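**Saturday, May 27, 2023**, block bench, Plilleck room

Came in on a weekend to finish the second coat and I'm so glad I did, because the reds came up beautifully! Same stain as the January batch (Alvarado, the reddish one), but this time I sanded to 200 before the first coat and wiped it back much sooner. You can still see the grain. The January ones looked like they'd been dipped in ketchup.

Green is still the fussy one. Stomau changed the can, and I think they changed the mix too. It goes on thin, looks hopeless for ten minutes, then turns this lovely deep bottle green. Don't add a third coat out of panic. I did that on one and it went nearly black (it's on the windowsill as a warning).

Batch numbers, so I stop writing them on tape:

- red: 2709
- green: 2728

Weighed one red on the kitchen scale before staining, 295 g. Forgot to weigh it after. Next time!

Edges: a light pass with the block plane, then the paper by hand. The router was faster but left fuzz on the end grain, and the stain soaks into fuzz like crazy. Hand sanding is slower and I kind of love it. Put a record on.

The big gray bin is back on the light table and clamped to the board. I really like the sloped sides for this, a block that lands against the wall tends to slide down toward the flat part, and then they sit at all sorts of angles to each other. Much more interesting than a tidy row.

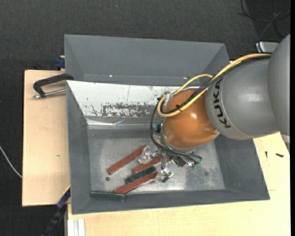 The dark colors against the scuffed gray floor look great, too. I was going to polish that floor and now I don't want to. The rusty speckles up on the back wall are another matter, I'd like to try the Gundura paste on one end of that band and see if it lifts.

Still to do:

- [ ] more green, two coats ONLY
- [ ] Gundura test patch, back wall
- [ ] weigh a finished red
- [ ] return the long clamps to the rack by the door
- [ ] try one block in plain oil, no color, just to see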